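Ikine two-arm floor sweeper: demonstration unit and terms
21 February 2021
By Lionel Poulain

The Ikine uses a broom. People ring us to check this, so it goes at the top of the page. It has no suction, no rotating brush and no dock to sulk in. It has two arms with a gripper on each, and it takes hold of a broom and dustpan of the sort you may already own and dislike using.

Jeltance builds it and we at Verhoeven hire it out. In February we took the demonstration unit to a furnished house in Skamen and invited anyone on the waiting list to come and watch it tidy up. Lovely Mercado ran the day. Joris Wuyts from Jeltance stood near the stop button and tried to look as though he was standing somewhere else.

The first job was the hallway, which has a polished marble floor and gives no dirt anywhere to hide. We had put down a small heap of rubbish: bits of cardboard, folded paper, some plastic odds and ends. Visitors were asked whether they would like to add anything. One offered a toffee, and Joris said no very quickly. 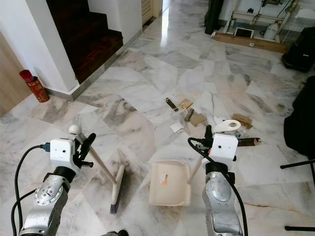 The question we hear most is how long it takes. Longer than you. The Ikine approaches a piece of cardboard the way a cautious person approaches a strange dog, and it will happily take a second run at something it has only nudged. If you want the hall done before guests arrive, tell the guests to come tomorrow. If you want it done while you are at work, the pace matters a good deal less, and most of our hirers are in that second group.

Cyrill Schnyder, who was there with a view to hiring one for a guest house, asked what happens when the dustpan isn't flat on the floor. Lovely tipped it up with her foot to find out. The Ikine stopped, looked at it for a while, and swept a neat line of crumbs underneath. Jeltance have this on their list. Until they reach it, put the dustpan down flat.

Grippers

Each gripper has two fingers and its own camera. The fingers are meant for handles and other things of sensible thickness. They are less good with anything floppy, and we would not offer them a receipt. You can set the squeeze in the menu under Hold. The factory setting is gentle; Jaanus Lill, who looks after our workshop, turns it up one step for brooms and leaves it there.
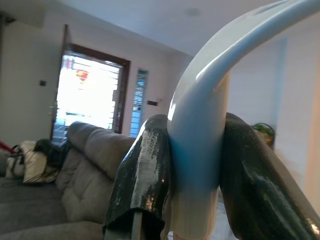
Wrist camera view, with both fingers closed on a smooth white curved piece.

The finger covering is a wearing part and shows its age sooner than the rest of the machine. A replacement pair of grippers, covered and fitted, is 764 euros. Jaanus will also re-cover your old ones if you ask nicely and can wait – he has other things on the bench.

Furniture

Halls are easy. The living room was what people had really come for, with its chairs, low table and cabinets with things in them. The Ikine keeps its elbows in better than we expected. It did ask for help once, with a polite chime, while it was thinking about a chair. Joris moved the chair. There was a short discussion about whether this counted, and our view is that it counts as a chime.
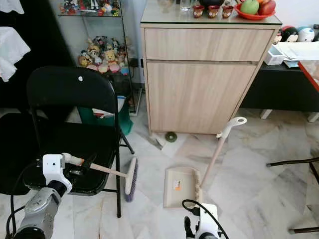
Left arm with the broom, next to the folding chair. Dustpan on the floor in front of the cabinet.

We would still suggest moving light chairs before you start, and anything breakable that lives below elbow height. The hire agreement covers damage to the Ikine. It does not cover damage to your aunt's vase, and clause nine says so at some length.

Terms

Hire is 3,689 euros a quarter, with a minimum of two quarters. That includes delivery, a visit from Jaanus to set it up, and phone support from someone who has met the machine. The broom and dustpan are yours to provide. Wooden handles are best, as very shiny ones can turn in the grip.

Stairs are not included at any price. It was asked about the staircase in Skamen so often that Lovely began answering before people had finished pointing.

To go on the list for the next demonstration, write to the Verhoeven hire desk with your postcode and a rough idea of your floor. Please say if you have carpet – we will be kind about it, but the answer is no for now.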